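# «La muñeca ve la tela, pero no sabe dónde está la mesa»

Malathi Lobo me recibe a las ocho de la mañana en el laboratorio de Brovholm, porque después de las nueve, según me escribió, «el robot ya tiene dueño». Trabaja con Bernd Kuhlmann y Arnaldo Bettencourt en un método de entrenamiento que llaman Cundance, y que trata una pregunta bastante concreta: qué debe hacer un robot cuando sus cámaras cuentan cosas distintas.

El nombre no significa nada. Kuhlmann lo escribió un día como nombre de una carpeta, y cuando quisieron cambiarlo ya estaba en todos los programas. «Yo propuse tres nombres mejores», dice Bettencourt desde su mesa. No quiere repetirlos.

El grupo enseña tareas de cocina por demostración. Una persona dirige el brazo a distancia, pone una cosa en un plato o la saca de una bandeja, y el sistema guarda las imágenes y los movimientos. Después una red aprende a producir los movimientos a partir de las imágenes. Hasta este punto, reconoce Lobo, no hay nada que no hagan muchos otros laboratorios.

El problema empezó en septiembre, cuando miraron con más atención qué imágenes usaba la red para decidir. Tenían una cámara en la muñeca y otra fija, encima de la mesa. «Pensábamos que la red iba a combinar las dos de manera razonable, como una persona que mira la mesa y también siente lo que tiene en la mano», explica. «Y lo que encontramos es que casi siempre escuchaba solo a una. Elegía pronto en el entrenamiento y luego ya no cambiaba de opinión.»

Con los objetos blandos era peor. La colección de pruebas, que en el grupo se llama Cuketti, tiene juguetes de comida, vajilla y varios objetos de tela. Un juguete de tela se deforma cuando la pinza lo aprieta, y desde arriba la propia pinza puede taparlo en el momento que más interesa. La cámara de la muñeca, en cambio, tiene el objeto tan cerca que pierde casi todo lo demás.

«La muñeca ve la tela, ve si el agarre está torcido, ve una etiqueta cabeza abajo», dice Lobo. «Pero no sabe dónde está la mesa. Le puede faltar todo el resto de la cocina.»

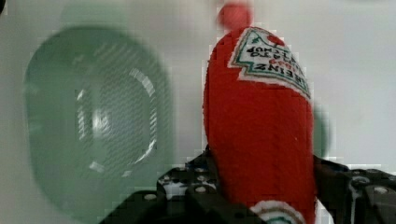 La idea de Cundance salió de una discusión sobre este punto. Si cada cámara es buena en una fase distinta, se puede obligar a la red a vivir sin la otra durante un rato. En el entrenamiento, el sistema divide cada demostración en tramos según lo que hace la pinza: acercarse, cerrar, transportar, soltar. En cada tramo se oculta a veces una de las vistas, y la probabilidad de ocultarla cambia según el tramo.

Le pregunto si esto es muy diferente de quitar imágenes al azar, que es una técnica conocida. Kuhlmann, que hasta entonces leía su correo, levanta la cabeza. «Es pariente», responde. «Al azar también ayuda, y en el artículo lo decimos con todas las letras. Pero al azar se quita la vista de arriba en el acercamiento, cuando la muñeca todavía mira un pedazo de superficie vacía, y entonces se le pide a la red una cosa imposible. Aprende a adivinar. Nosotros no queremos que adivine.»

La parte delicada es decidir dónde termina un tramo y empieza el siguiente. En la primera versión lo marcaba una persona, a mano, viendo cada grabación. Lobo hizo este trabajo durante semanas y habla de él sin cariño. Ahora los cortes se calculan con la abertura de la pinza y la velocidad del brazo, y solo se revisan los casos dudosos – los objetos blandos dan muchos, porque la pinza sigue cerrándose un poco después del contacto y no hay un instante limpio.

«Con un bloque de madera el contacto es un escalón en la curva», dice ella, y dibuja el escalón con el dedo. «Con un juguete de peluche es una colina. ¿Dónde empieza una colina?»

Al final tomaron una decisión práctica: el corte no es un punto, es una zona, y dentro de la zona no se oculta ninguna vista. Bettencourt opina que este detalle hizo más por los resultados que toda la parte matemática. Kuhlmann opina que no. La discusión sigue abierta, y me parece que los dos la disfrutan.

## El resultado

Entrenaron el sistema con 136 demostraciones y lo compararon con una versión sin Cundance, entrenada con 1000. En las tareas de recoger un objeto y dejarlo en un plato o en una bandeja, las dos versiones quedaron empatadas. Con las mismas 136 demostraciones y sin el método, el sistema perdía los objetos de tela con mucha frecuencia, sobre todo durante el transporte.

Lobo me pide que no escriba que el método «ahorra» demostraciones, y luego me explica por qué, con paciencia. Las 1000 eran más viejas, las grabaron más personas y algunas tenían errores pequeños: un agarre repetido, una duda en el aire. Las 136 las grabaron entre dos personas que ya conocían bien el brazo. «Una parte de la diferencia es limpieza», dice. «Hemos intentado medir cuánta. Bajamos la calidad a propósito en las nuevas, y el método todavía ayuda, pero menos. Está en el apéndice, y me gustaría que la gente leyera el apéndice.»

También hay una tarea donde Cundance no mejora nada, y es la que más les interesa ahora: todo lo relacionado con el horno tostador. Abrir una puerta exige seguir un arco con la mano, y los cortes por velocidad no sirven, porque el movimiento entero es lento y la pinza está cerrada de principio a fin. El sistema lo toma por un transporte muy largo.

—¿Y no basta con añadir un tipo de tramo para las puertas?

«Es lo que propone todo el mundo», dice Lobo. «Sí, seguramente funciona. Pero después viene el cajón, y después la tapa con rosca, y acabamos con una lista de tramos escrita por nosotros. Yo quería un método que pudiera usar otra persona sin llamarme por teléfono.»

La vista fija tiene además sus propios defectos. Los platos claros sobre una mesa clara son difíciles, y una parte del brazo entra siempre por el lado. Durante un tiempo la red aprendió a orientarse por el brazo mismo: si el brazo aparecía en cierta posición, el objeto debía de estar cerca. Funcionaba muy bien hasta que se movía la comida a otro sitio.
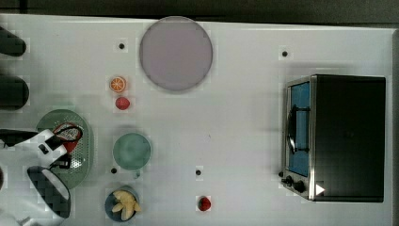
*La mesa de pruebas desde la cámara superior, con el horno tostador a la derecha.*

Para descubrir este truco usaron una prueba sencilla. Cambiaron la comida de lugar después de que el brazo comenzara a moverse y miraron si el sistema corregía. La versión sin el método seguía a menudo hacia el lugar antiguo. Con Cundance corregía casi siempre en el acercamiento, y bastante menos una vez que la pinza estaba encima del objeto. Kuhlmann quiere repetir la prueba con más posiciones antes de publicar una cifra, y me dice claramente que no me la va a dar.

## Repetir el trabajo en otra casa

Un grupo pequeño de la empresa Voß, dirigido por Gerd Kohlhase, ha probado el método con un brazo distinto. Kohlhase me contestó por escrito. Según él, la instalación fue fácil y los cortes automáticos fueron «un dolor de cabeza de 4 días», hasta que vieron que su pinza informaba de la abertura con retraso. Todos los tramos terminaban tarde. «Después de corregir el retraso obtuvimos la misma tendencia que en Brovholm», escribe, «aunque nuestros objetos son casi todos rígidos y la ventaja es más modesta».

Lobo conocía el caso y ya ha añadido un aviso en las instrucciones. El programa compara ahora la señal de la pinza con la imagen de la muñeca y protesta si no coinciden. Pregunto si se puede ignorar la protesta. Se puede, dice, y Bettencourt la ignora todos los días.

Lo siguiente será quitar los tramos. La idea es que la red misma calcule, en cada momento, cuánto perdería si le faltara una vista, y que el entrenamiento use ese cálculo para decidir qué ocultar. Lobo tiene una primera versión que aprende muy despacio y que a veces decide que las dos cámaras son inútiles. «Es una opinión, pero no es muy constructiva», comenta.

Antes de irme le pregunto por los objetos de tela, si va a conservarlos en la colección o si fueron solo una prueba difícil para el artículo. Responde que quiere más. Le interesan los que cambian de forma según por dónde se cogen, los que tienen un extremo estrecho y el otro ancho, los que pueden quedar al revés en la mano sin que el agarre sea malo. Hoy el sistema considera correcto un agarre si el objeto no se cae, y a ella esto le parece poco. «Si alguien me pide una botella en la mesa, la quiero de pie», dice. Después mira el reloj y se levanta para guardar los datos, porque faltan pocos minutos para las nueve.

*Entrevista y texto: Finn Nolte*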